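# The Long Way Around a Soft Thing

When I first visited Margaux Bailly at Berero, on a gray Wednesday in March, she made me tea and then talked for most of an hour about cloth. She writes perception software, the part of a robot's program that decides what the cameras are looking at, and cloth has been her headache for 2 years now. A box keeps its shape when you pick it up, she told me. A bag has a new shape every time, and the software has to find the opening all over again.

Her team's answer is a model that learns from people doing the job by hand with a gripper tool, a camera riding along. They have 3,000 recordings so far, and she speaks of them the way some folks speak of their tomato plants – fondly, and with a few complaints. Dark fabric on a bright table is one of the complaints, what with the folds sinking into near-black and the white washing out.
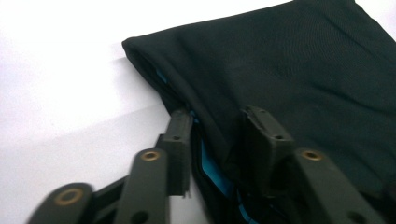
Linings, though, she loves. A strip of strong color inside a dark shell gives the model a wonderful hint about which side is in and which is out, and for a while last year it leaned on that hint so heavily that plain bags baffled it completely! Abilio Nieto, who looks after the planning code down the hall, noticed it first. His planner kept being handed grasp points on the outside of the cloth, and it would dutifully work out a lovely smooth path to entirely the wrong place.

So they went back and labeled 724 of the recordings again, marking the rim of each opening by hand, and Abilio taught the planner to ask for a second look whenever the two fingertips seemed likely to land on the same layer.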